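Storage Room Tips, and Which Ones to Ignore

Most advice about storage rooms is written by people who want to sell you bins. I have bought the bins. I have also bought the label maker, the vacuum bags and a set of hooks that pulled a chunk out of the drywall in March, so take what follows as the opinion of somebody with a full back room and a bad attitude about it.

Shelving first

Every metal shelf comes with a number on the box. Mine, a Fliswood, says 200 pounds per shelf. Read the small print and you find that means an even load, on a level floor, with the feet bolted down. Put everything at one end and the number means very little. I load to half of it and stop there.

Boltless shelves go together with a rubber mallet. The instructions say two people and twenty minutes. One person can do it if the bottom shelf goes in first and the uprights are leaned against a wall. Twenty minutes is a fantasy.

If the shelves stand on carpet, check them with a level again after a week. Carpet packs down under the feet, and never the same amount at each corner. A square of scrap hardboard under each foot does more than the plastic caps that come in the bag.

Paint color is a matter of taste, although I'll admit bright shelves are easier to see in a dim room. Dark things on dark shelves vanish.

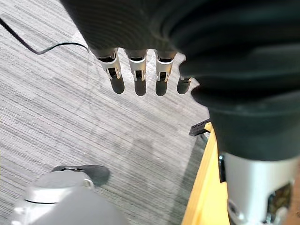
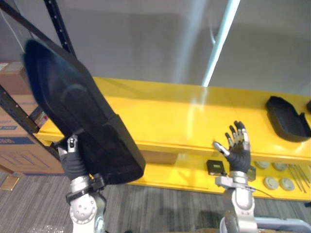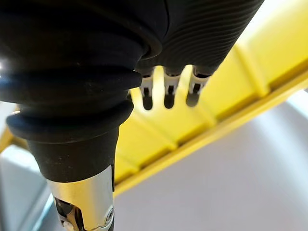
Cushions, pads and anything soft

You will read that vacuum bags are the answer. They are fine for a comforter you plan to use next winter. Foam is another story. Squash a thick foam pad flat for a year and it may never come all the way back. I lost two good chair pads to a Lastex bag that promised otherwise.

Store foam loose, on its flat side, with nothing on top. An old pillowcase keeps the dust off and costs nothing. If the cover comes off, wash it before storing. If it doesn't, vacuum both sides and let the pad air out overnight.

Cedar blocks smell nice. Whether they keep moths away from anything, in an open room, I doubt very much. Clean fabric is the part that matters.

Dust on rubber and black plastic

Dark rubber shows every speck. The sprays sold for this leave a shine, and the shine picks up more dust than you started with. I tried one called Dremex on a set of floor mats and had to scrub it off again.

What works:

Wipe with a damp cloth and a drop of dish soap.
Use an old toothbrush in the folds and grooves.
Wipe again with plain water.
Let it dry in the shade.

Skip the baby powder trick. It does stop rubber from sticking to itself, but on anything black you will be looking at white streaks until you move out.

Striped or plain carpet in a work area

Somebody always says carpet has no place in a storage room. Fine, but plenty of us rent. A patterned carpet hides crumbs well, and also hides small screws. Before you vacuum, drag a magnet in a plastic bag slowly over the floor, then turn the bag inside out to drop what it picked up. It won't find brass or aluminum, so look for those with a flashlight held low to the ground.

Carpet powder gets one star from me. A Sikder tub lasted one room, and the smell was back by the next morning.

Labels

A strip of masking tape and a marker. The label maker tape curled off in the first warm spell. Write on the short end of the box, the one you'll see when it's on the shelf, and put the month you packed it. If you haven't opened it after two years, look inside before you buy another bin to put it in.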